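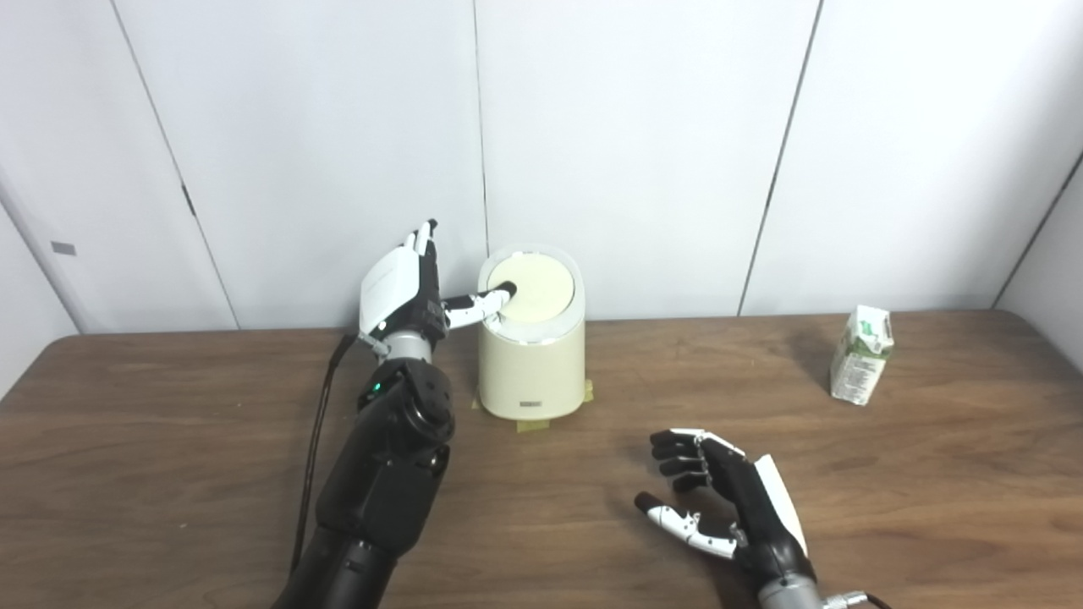 Bin task on the two-arm cell at Trumden: one finger on the lid, carton at the back of the table.

Cell technician (two-arm station), Gradeo

Location: Trumden workshop, on site
Hours: full time, 8.00 to 16.30 with half an hour for lunch
Contract: permanent after a trial period
Start: October, or sooner if you are free

Gradeo is looking for a technician to look after one machine. It is a two-arm station with a humanoid hand on each arm, and it runs household tasks at a table. The hands are operated by a separate team in the same building. Your job is the machine itself: setting it up in the morning, keeping it in working order through the day, and putting it right when something wears out or comes loose.

You would be the only technician on this cell. Two other cells in the building have their own technicians, and you will cover for each other during holidays and sickness.

What the work is

The day starts before the operators come in. You power up both arms, move every finger joint through its range and compare the result with the log from the evening before. Then you go round the cables by hand. Most of our stoppages last year came from a cable that had worked its way out of a clip or a connector that had not been pushed fully home, and nearly all of them could have been caught at this stage.

After that you set the table for the first task. Each task has a setup sheet that says where every object goes. For the lid task the bin is taped to the tabletop at its base, and the tape needs to be changed when it starts to lift. If the bin creeps, even a little, the finger misses the edge of the lid and the morning's runs have to be repeated. The same goes for the cartons. We keep a box of them, and a badly crushed one should be swapped before it starts to affect the grip.

During runs you stay within reach of the stop button and keep the fault log. You are not expected to operate the hands, although we will teach you enough to jog them for testing.

Repairs are done at a bench next to the cell. The regular jobs are:

Replacing worn fingertip pads
Checking and tightening the screws on the finger joints and arm housings
Taking a hand off at the wrist and fitting the spare
Replacing cables and re-routing them so that they have enough slack at the elbow
Re-zeroing the arm after any of the above

A full service is due every 800 running hours and takes both arms out of use, so it has to be agreed with the operators in advance. Anything inside the arm joints goes back to the supplier, Sterkach. You would do the packing, the paperwork and the phone calls, and refit the part when it comes back.

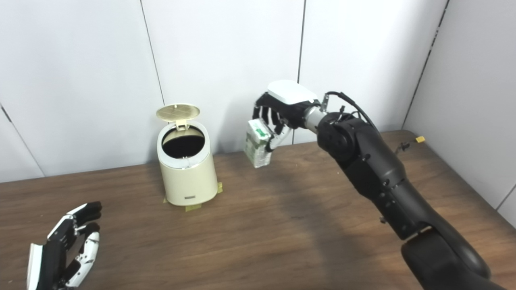 Carton in hand, bin lid open. The cable loop over the arm joint is on the morning check.

What we need from you

You have spent at least a couple of years maintaining machines with moving parts. Packaging lines, lab equipment, lifts, CNC machines and theatre rigging would all be fine. Robot experience is useful but we do not ask for it.

You can crimp a connector, read a wiring diagram and use a multimeter without help. You are comfortable with small screws and a torque driver.

You write things down as you do them. The log is read by the operators and by the technicians on the other cells, and 'fixed finger' is no use to anyone three weeks later. Please say which finger, what was wrong and what you fitted.

You can type commands from a written procedure and tell when the answer on the screen is different from the one on the page. No programming is needed.

The job involves standing for a good part of the day and lifting an arm segment with a second person or the hoist. If either of these would be a difficulty, tell us and we will talk about how the work could be arranged.

What we offer

Pay is 3000 a month before tax, reviewed once a year. You get 21 days of paid holiday plus public holidays. There is no night work and no regular weekend work. If a service runs over into the evening, the time is given back in the same month.

The first two weeks are spent with the present technician, who is moving to a new cell on the same floor and will still be there to ask. In your second month you go to Sterkach for their wrist and hand course - we pay for travel and lodging.

Tools are supplied. Bring your own if you prefer them, but they must be marked. The nearest bus stop is five minutes away on foot, and the bike store locks.

How to apply

Send a CV of no more than two pages and a short note describing one fault you have traced and repaired. We are more interested in how you found it than in how big it was. Applications close on the 17th of the month before the start date.

People on the shortlist will be asked to come to Trumden for half a day. You will see the cell, meet the operators and do a practical test at the bench, which is a cable replacement on a spare wrist. We pay for your travel on the day.

Applications go to the Gradeo office in the Vũ building, second floor, or through the form on our jobs page. Please write 'Cell technician' in the subject line. Everyone who applies will get an answer.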